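December, 4:40 pm

Apple-to-bowl in sim, both arms. Policy now trained on 2,000 rendered episodes, up from the small set Narendra started with. No changes to the action head.

Main result: predicting in the wrist frame beats the base frame when the bowl moves far from the apple. Base frame version keeps dropping short. Wrist frame drifts a little on the carry but recovers.

Two things still wrong. Left arm wanders in over the bowl side while the right one is still holding the apple, so the handoff timing is too loose. And the grasp check fires before the fingers settle. Li-hua thinks it's the contact threshold. I'd look at the controller delay first.

Rerunning tonight on the Grunholm machine with 2 seeds. Pak-hei has the config. Wide-spacing start, right gripper closed on the apple, left open:

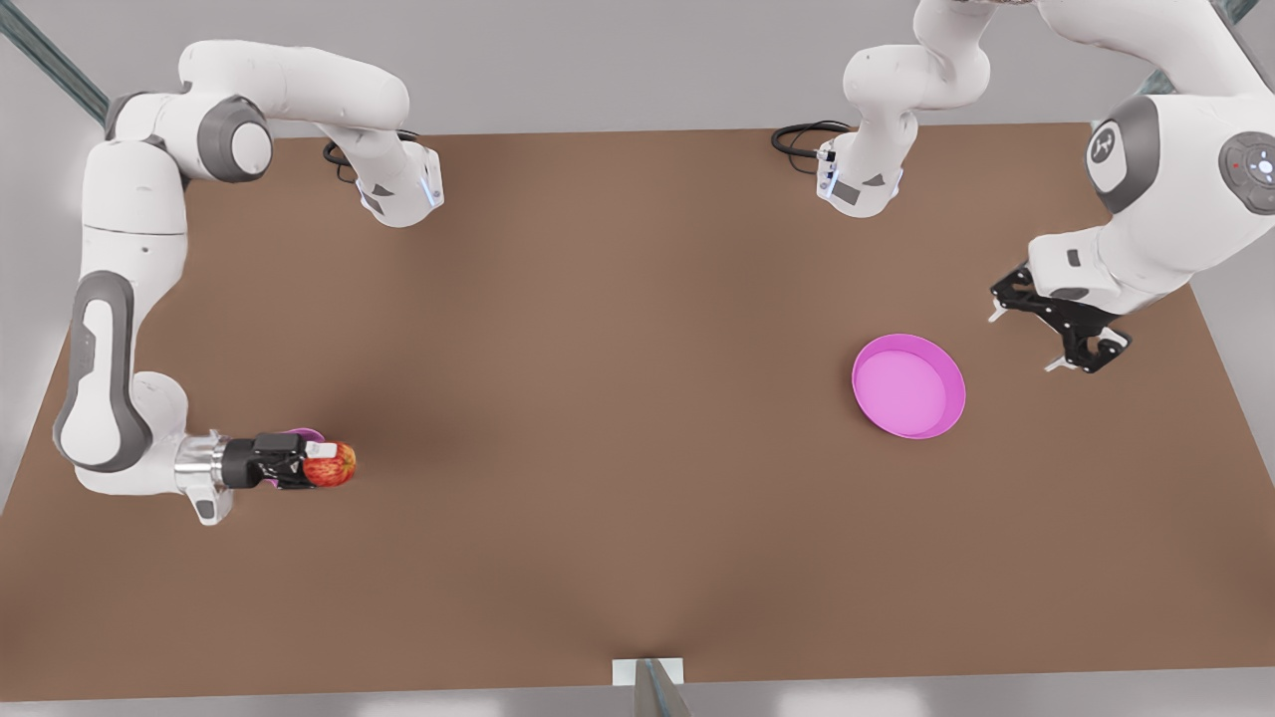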